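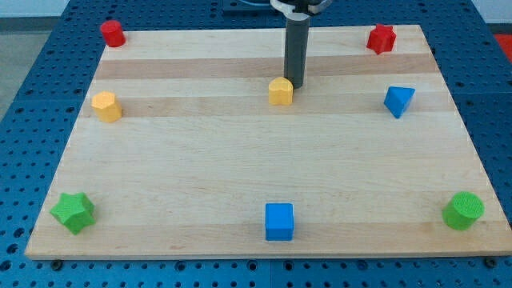
One reader wrote in to say the Meler bag sealer was the first machine on their packing line that the night crew didn't swear at. Pretty much my feeling too! I've been selling and servicing packaging gear out of our Tikbridge workshop for 13 years, and this is the one I'd put in my own shed if my own shed had three-phase power.

So, the Meler. It's a continuous band sealer for poly, foil and laminated bags, made by Figueiredo and brought in by us at Vetance. You feed the bag in on the left, it comes out sealed on the right, and you get on with your day. Belt speed is set with a dial on the front (a proper dial, not a touch screen you have to take your gloves off for) and the temperature controller sits right next to it.

We've got two models. The benchtop one suits small runs - coffee roasters, spice people, anyone doing a few pallets a week. The floor model comes with its own conveyor and takes bags up to 50 cm tall standing upright, so powders and granules stay where they belong. Both have a stainless steel body, and both come with 2 spare sealing belts in the box. Keep them somewhere you'll find them. I get a lot of calls on a Sunday from people who put them somewhere safe.

The benchtop model is $2,284 plus GST, with freight worked out once I know your postcode. The floor model is priced to order, depending on the conveyor length and whether you want the date coder fitted. If you're not sure which way to go, send me a few of your own bags, filled the way you'd normally fill them, and I'll run them through the workshop machine and post them back so you can pull them apart yourself.

Parts are all on the shelf here: belts, heater blocks, guide wheels and the little brass bushes that wear first. Changing a belt is a ten-minute job with a hex key, and the instructions are taped inside the rear cover - in plain English, I rewrote them myself.

Lead time on the floor model is longer in June, when the factory shuts for its stocktake. Benchtop units usually leave here the next working day.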